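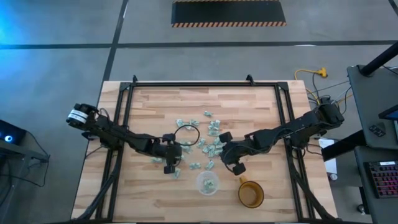 Home Benches Tables Worktops Spares Delivery Contact

Fledside Table, butcher-block top with black frame

Aug 1, 2025
By Carol Stockdale

The Fledside is a work table with a solid butcher-block top and a black aluminium extrusion frame. It was first drawn up by Graham Dunmore for a shop that wanted a bench it could bolt things to without drilling the wood, and it has been in the range since January.

Top

The top is made from long strips of wood glued side by side. The strips run across the table, and they alternate between light tan and a slightly darker tan. No two tops match. If you are ordering a pair to stand together, tell us when you order and Vilgot Lie will pick two that are close in colour. He can't promise an exact match.

Size is 146 cm wide by 94 cm deep. The top on its own weighs 23 kg and should be lifted by two people.

It comes sanded and oiled. We don't varnish it. Small things show up well against the light wood, so it suits sorting and counting, and it is just as happy with paper, parcels or hand tools.

Frame

The frame is rectangular and black. Rails run along the back edge and down both long sides, with the front left clear for whoever is working there. The rails have slots, and fittings can be slid along and tightened wherever you want them. Two small black corner brackets stand slightly proud of the back rail. They do not get in the way of normal use, but allow for them if you plan to push the table hard up against a low shelf.

The legs are black too, and thick enough that the table doesn't rock on an even floor. Cables can be run down the side supports. Clips for this are sold in bags of 9 on the Spares page.

Putting it together

The frame arrives in parts with the bolts and two hex keys. Lay the rails out on a blanket and join them loosely. Fit the legs, stand it up and check that it is square before you tighten anything. The top goes on last. Most people take an afternoon over it.

Do the bolts up again after a week of use. The ones at the side rails are the ones that tend to settle.

Looking after the wood

Wipe with a damp cloth and dry it. Oil twice a year, or more often in a heated room. We use Brinine bench oil in our own workshop and stock it in small tins, though any plain worktop oil will do. Work it in along the strips and leave it overnight. Marks and shallow scratches can be sanded out by hand with fine paper. Don't leave wet mugs or cloths standing on it.

The frame needs only a dry cloth. A soft brush gets dust out of the slots.

Options

Parsons castors, locking, set of four. These raise the table a little and can be added later.
Extra side rail, black, cut to length.
Zekach drawer, hangs from the front. It won't fit if you have the lower shelf.
Lower shelf in matching wood. Made to order, so allow longer.

Returns and damage

Check the corners of the top before you sign for it. If one is knocked, refuse that box and keep the rest, and we will send another top. Unused tables can come back within the normal period, with the frame in its original carton. Tops that have been oiled, sanded or drilled can't be returned.

Questions about fittings and rail lengths go to Reece Oakley in the workshop. Delivery dates and trade accounts are handled by Terence Bainbridge. Please have your order number ready when you ring, and the postcode it is going to.

Back to Tables Next: Fledside Narrow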